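Home Guides Table Sets Spares Contact

Plernham Table Set - Owner's Guide
Section 4: Filling the fruit bowl and the pencil bucket
Last updated: Jan 27, 2021

Now for the pleasant part! Clear yourself a bit of room, spread the patterned covering out flat, and take your time. There is no single right way to fill a bowl, and Brittany MacPherson, who put this section together, still changes hers every September.

1. Stand the red bowl where you want it to stay. It is much easier to move empty than full.
2. Lay all the pretend fruit out on the table first, so you can see what you have.
3. Put the long loaf and the other big pieces in before anything else, and let them lean on the side of the bowl.
4. Tuck the rounder fruit into the gaps - the avocado sits nicely near the middle.
5. Add the strawberries last, in one heap, with the twiggy stems pointing upwards.
6. Fill the bucket with pencils and pens, rubber ends up for the most part. A few leaning over the rim look friendlier than a stiff bundle.

Note: the Plernham refill pack holds 200 pencils, far more than one bucket wants, so keep the rest in a drawer.

CAUTION: The fruit and bread are for show only. Keep the small berries well away from babies and pets.
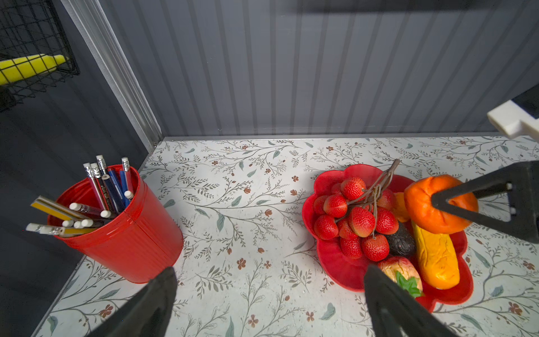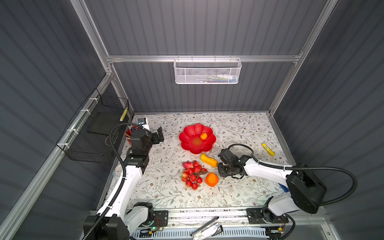
The red bowl on its patterned table covering, in both pictures.

How do I get dust off the strawberries?
Use a soft, dry paintbrush and work from the top of each berry downwards. For sticky marks, a barely damp cloth will do, and then leave them out on a towel overnight before they go back in the bowl.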